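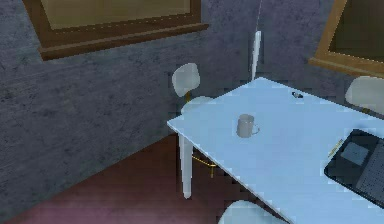 Stosonton's purchasing office asked, on reading the first draft of this chapter, why a book on buying robots should begin with a table and a mug. The office had expected a price list. Its objection was fair. A price list is what most buyers ask for first, and most of the trouble described in later chapters can be traced to a purchase order that was written before anyone had put the task on paper.

Search this book Enter keyword Go

CHAPTER 4
Budgeting for a Tabletop Handling Cell

4.1 Scope of the chapter

This chapter covers the planning and costing of a single robot cell that works at a table: picking up small objects, moving them, and putting them down within reach of people who use the same room. It assumes that the reader has worked through the task inventory in Chapter 3 and has a list of objects, surfaces and obstructions. Mobile bases are dealt with in Chapter 7.

The running case is the Gerkimer meeting room. The room was modelled in simulation before any hardware was ordered, and the views in this chapter are taken from that model. It holds a white table with white chairs placed around it, and the table carries a mug, a laptop computer and a few smaller items. The chair backs rise above the level of the tabletop. This matters to the budget, as an arm mounted at the edge of the table must clear them or the chairs must be moved before each run.

4.2 What the simulation is expected to pay for

A simulated room is a line in the budget like any other. It has a labour cost, a licence cost and a maintenance cost, and it should be approved only if it will change a purchasing decision. In the Gerkimer case it was expected to settle three questions: the reach of the arm, the opening of the gripper, and the number and placement of fixed cameras.

The modelling budget was set at 70 hours. The test plan called for 1,000 simulated picks for each candidate arm, followed by 100 physical picks on a loan unit. The physical trials were costed separately and were not to be dropped if the modelling ran over. 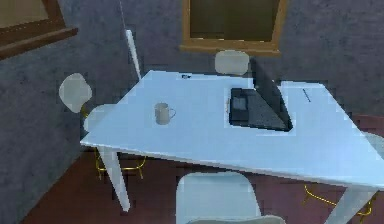 Jelínek objected at the plan review that 1,000 simulated picks would say little about a gripper's wear, and that the money would be better held back for spare fingers. The point was accepted in part. Simulation in this case was used to rule out arms on reach and clearance. Wear parts were moved to the operating budget, where they belong in any case.

Reach should be specified from the mounting point to the farthest object the arm must handle, measured at working height. The Gerkimer specification gave 914 mm. A buyer who quotes only the catalogue reach of an arm has not allowed for the length of the gripper or for the loss of useful motion near full extension. Section 4.5 gives the method.

Object size is the second driver of cost. A mug with a handle can be grasped in several ways. A pen or pencil lying flat offers far less height to grip, and a laptop left open changes the free space above the table with the angle of its screen. Where one gripper cannot cover the full list, the budget must carry either a tool changer or a shorter list. Removing one awkward object from the list is often the cheaper choice, and it should be recorded as a change of scope and signed.

4.3 The room as a cost item
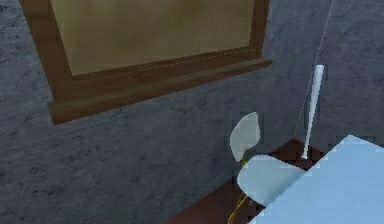
Grallex

Room costs are commonly left out of the first estimate. They include wall and ceiling fixings, power, network cabling, floor marking, and the storage of anything that must be kept out of the arm's path. Corners need particular attention. A chair standing between a table and a wall reduces the space left for a stand or a cabinet, and a projecting window sill limits where a camera bracket can be fixed.

Each item in the room should be entered in the planning sheet under one of these headings:

Fixed: cannot be moved within the budget
Movable: may be moved, with the labour costed
Handled: to be picked up by the arm
Removed: to be taken out before commissioning

An item with no heading is treated as fixed until the sheet is revised. The completed sheet is attached to the request for quotation, and suppliers are asked to price against it line by line.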